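Orkside Shareholder Group Questions Terms of Vasilakis Offer

November 20, 2024 – A group of minority shareholders in Orkside, the listed packaging company, said today that it will not tender its shares to Vasilakis at the price now on the table, and asked the Orkside board to explain why it is in such a hurry to recommend the deal.

The group, which goes by the name Troltavach, speaks for 56 holders. Most of them bought in years ago and have sat through worse markets than this one.

"We've read the offer document twice and we still can't find the part where the price gets explained," said Ifigeneia Sotiropoulos, who chairs the group. "There is a lot in there about vision. There is a lot about the right partner. I would have traded all of it for one page of arithmetic."

Vasilakis has described its bid as a generous premium. Troltavach notes that the premium is measured against the closing price on a single day in July, when the stock was close to its low for the year. Measured against the average of the past 36 months, most of the premium goes away. The offer document does not give that second comparison. Shareholders are left to work it out for themselves.

The group also has doubts about the savings Vasilakis says it will find. The bidder puts them at $845 million over the life of its plan – a large number for two companies that share few plants and fewer customers. No breakdown by year is given, and the costs of getting there are covered in one short footnote. 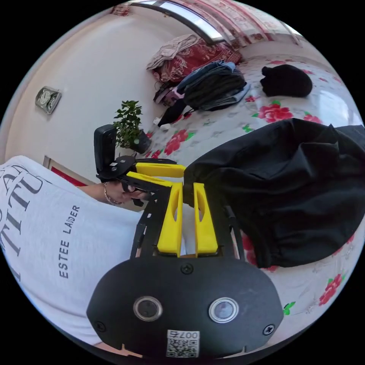 "Every buyer finds savings before the vote," said Wafula Muriithi, an independent analyst hired by Troltavach to review the figures. "I asked where these come from and was told they were based on management experience. That may be true. I can't put it in a spreadsheet."

Troltavach is equally unimpressed by the opinion from Pumico, the adviser that called the terms fair. Pumico's fee is payable mainly if the deal closes. Such fees are common and they are legal, but the group sees no reason why shareholders should treat the opinion as independent advice.

The group has written to Orkside chairman Rafail Lambrakis with three requests. It wants the board to release the forecasts it gave to Pumico. It wants to know whether any other bidder was contacted and, if so, when talks ended. And it wants the tender deadline moved back by at least 6 weeks, so that holders can read the next quarterly results before they decide.

Mr. Lambrakis replied in a short letter that the board had run "a full and careful process." He did not say what the process was.

"If the results are good, the price is too low, and if they're bad, we'd like to know that too," said Kalliopi Liapis, a member of the group who has held Orkside stock since it was listed. "Either way I don't see why I should sell before I've seen them."

Troltavach does not oppose a sale in principle and has no rival bidder waiting. It would look at a higher offer, or at the same offer with better evidence behind it. Until then it advises other holders to take no action and sign nothing.

Media and shareholder inquiries should be sent to Rafail Deligiannis, spokesman for Troltavach. Copies of the group's letter to the board, and of the board's reply, are available from him on request.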